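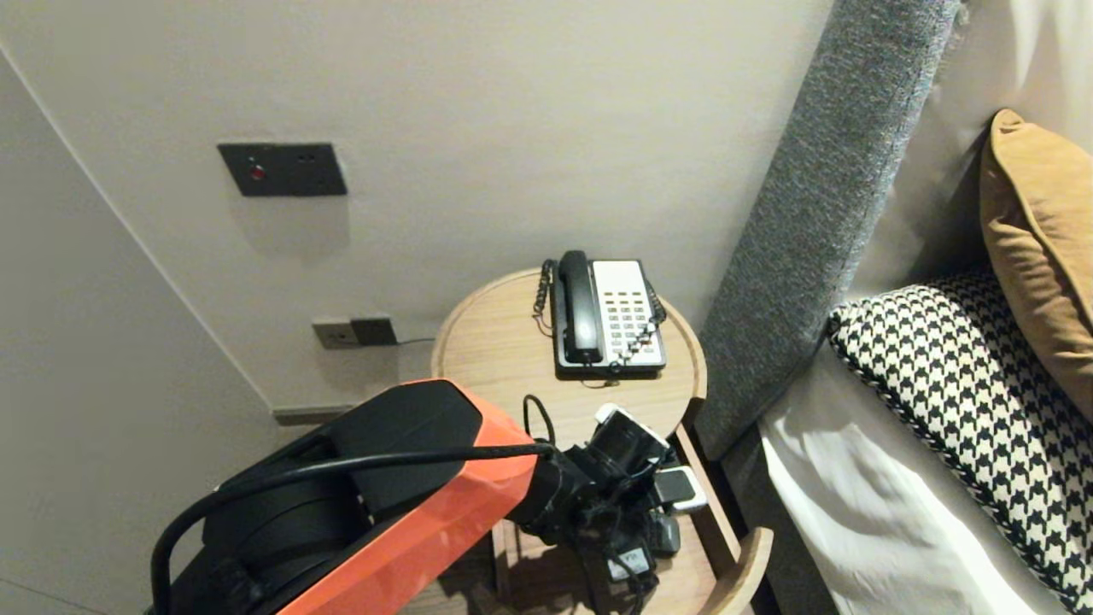

FLASH FICTION

Room 838

The phone rang at 2. Not her phone. The hotel's, by the bed.

"Your car to Dralla is waiting."

She hadn't ordered a car. Hadn't told anyone at the Fulleo she was going to Dralla either.

Shoes. Coat. Where was the other shoe. Forty in cash, the key, teh letter from Stendisov folded so small it had gone soft. Left the suitcase. Let them have it.

Stairs, no elevator. Eight floors and her knees hurting by the fourth.

The car was there allright, engine running, back door open. Nobody at the wheel.

On the seat a room key, 838. Same as hers.

Upstairs a light went on. Then the phone, she could hear it from the street, ringing and ringing, and somebody picked up.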